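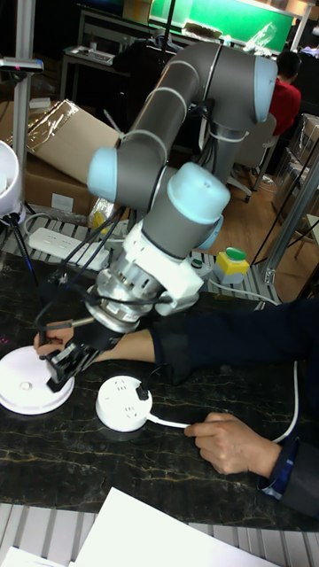
Workshop > Reviews > Kits

I've had the Fleleto gripper kit for 15 days now, so it's time to write it up. The kit comes from Codar and fits a collaborative arm. You get the gripper, a bracket, an adapter, a bag of cable ties and a thin manual.

Mounting took me about 50 minutes. The bolts went in fine. The cables took longest, and I cut off two ties and moved them after the elbow pulled the line tight. Leave more slack than the manual shows – a loop down the side of the arm is good.

We've been trying it on household stuff, mostly plugs and power cords. Round things are harder for it than I expected. It often closes a little high and slides off, and Abílio Frade ended up lowering the approach point by 2 mm. After that it did better.

The software is plain but works. My one real complaint is the teaching mode, which drops out if you pause too long. I wrote to support in November and Vilja Pesonen sent a fix the next morning.

I'd buy it again, though I'd skip the extended service plan.

Recent posts
Stankevičius torque sensor, first look
Jundov base plate: does it fit?
Cable ties or sleeves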